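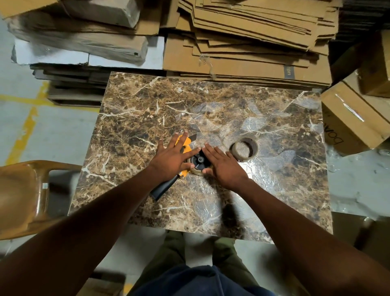
Revport Fulfillment Cooperative
Working Group on Automation
Minutes of the December meeting

Present: 11 members, including two from packing, two from returns and one from maintenance. The representative from Vakovmont sent apologies.

The meeting opened at 2:30 p.m. in the upstairs break room.

1. Minutes of the previous meeting

Accepted with one correction. Under item 4, "pallet wrapper" should read "strapping machine." The pallet wrapper is working and is not up for replacement.

2. Report on the Eyvindsson demonstration

Three members went to see the Eyvindsson two-arm unit at the supplier's hall and reported back. The unit was shown opening flat cartons, folding the bottom flaps and running tape along the seam. With new cartons, all one size and fed from a straight stack, it did well. It finished 59 cartons out of 60 without help. The last one was fed in with a bent flap and the unit stopped and waited.

The members then asked to try cartons brought from our own floor. These were mixed sizes, several of them used before. The supplier agreed. Results were much weaker. The unit had trouble separating sheets that were stuck or overlapping, and twice it picked up two at once. It could not change its own tape roll. A technician did that each time, and also freed the tape end when it folded back on itself.

One packing member said that finding the end of the tape and getting it back under the blade is a good part of the job on a bad day, and that any machine we buy should be judged on it. Others agreed. The supplier said roll changing is planned for a later version but would not give a date.

3. Rarkance floor cleaner

The trial in aisles C and D is finished. The cleaner handles open concrete well and keeps to its route at night. It stops for loose plastic film, twine and strapping, so someone has to walk the aisles before it starts. Maintenance put this walk at 30 minutes a night. Returns asked whether that was any quicker than sweeping. Maintenance said yes for the long aisles and no for the area near the baler.

Agreed to keep the cleaner for aisles C and D only and to leave the packing area out of its route.

4. Costs

The quote for one Eyvindsson unit, with guarding and a year of service, was passed around. It does not include a carton feeder. Members noted that the hand tape dispensers cost very little, and that blades and handles are replaced out of the ordinary supplies budget. Last quarter we used 266 rolls of tape in packing and returns together. A machine would not change that figure much.

There was some discussion of whether to standardize carton sizes first – this would help the hand packers too. Purchasing was doubtful that customers would accept fewer sizes, but will ask.

5. Household machines

A member had asked for this item after questions from staff about laundry and dish robots seen online. The group talked about it briefly. The general view was that folding towels and folding cartons raise the same problem, in that the material bends and no two pieces lie the same way. No action.

6. Decisions

The group does not recommend buying a taping unit this year. Carton making and sealing stay by hand for mixed orders.

Purchasing to ask Eyvindsson for a price with a feeder, and for a second test using our cartons only.

Packing to keep a simple log of jams, torn cartons and roll changes until the next meeting – one sheet per bench.

Vakovmont to be asked whether its small-case line can be rented for single-size orders.

7. Other business

The new dispensers have a stiffer brake than the old ones. Two members find them hard on the wrist. Maintenance will loosen one and leave it at bench 4 for people to try.

The meeting closed at 3:50 p.m. Next meeting at the same time in January, same room.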